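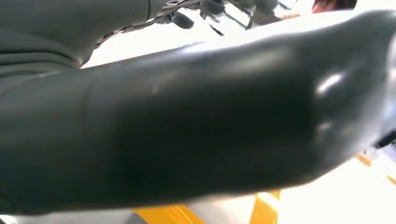 The packing room at Baird, Ilura - strong light and a white floor.

21 January 2018
By the Erance workroom

Packing room gallery: Baird

We moved the packing work from Wotbridge to the Baird building in April, and people who order from us have been asking what the new room is like. The gallery starts with the one picture at the top of the page. More will be added as we get them, and the notes for each part of the room are already written up below.

The floor
The old floor at Wotbridge was dark brown and anything dropped on it was gone until sweeping time. The new one is pale. Small parts show up on it easily, and so does every scuff. We mop at the end of the day and put down cardboard when heavy boxes are being dragged in from the loading door.

The light
The room gets a lot of light. That is good for checking colors, and it is hard on the eyes if you face it all morning. We have turned two of the tables sideways so that it comes from the left. Paper labels fade if they are left out, so the rolls go back in the drawer overnight.

Packing tables
There are 11 tables, all the same height. Six came from Wotbridge and the others were bought used in Ilura. The used ones had to be sanded and one still has a short leg with a shim under it. Each table is set up the same way: tape on the right, cartons underneath, packing slips in a tray at the back. If you are left-handed, swap the tape over and put it back when you finish.

Shelves
The shelves run along the wall by the loading door. There are 14 bays, with the heavy stock on the bottom and the empty cartons on top. Bay 9 is kept for returns. Please do not put new stock in bay 9, even for an hour.

Cartons and paper
We use two sizes of carton. The small size holds a single kit and comes flat in bundles of 200. The large size is for shop orders. Paper filling is the plain brown kind, crumpled by hand. We tried the pre-cut shredded paper for a few weeks and went back - it got into everything and customers complained about it.

Sorting the small parts
Small parts are sorted into trays before they go into bags. A tray holds 400 of the smallest pegs, and it is weighed before it goes to the tables. If the weight is off, the tray goes back to be sorted again. Mixed trays are the most common cause of a wrong kit, so this step is done in the morning when the room is quieter.

Tidying up
The last half hour is for clearing the tables. Offcuts of tape go in the trash and brown paper goes in the big sack for reuse. Scissors are hung up. Knives are closed and go in the box with the lid.

Visits
The room is open to customers by arrangement. Come to the front door of the Baird building, not the loading door, and wear closed shoes.

Comments (4)

Reader in Ilura wrote:
Much brighter than the old place. Is there parking at Baird or do we still use the lot across the road?

Erance workroom replied:
The lot across the road. The spaces in front are for deliveries until noon.

Reader wrote:
My last order had a bag of pegs short. Do I send the whole kit back or can you mail the pegs?

Erance workroom replied:
We can mail them. Send us the number on the packing slip and keep the kit.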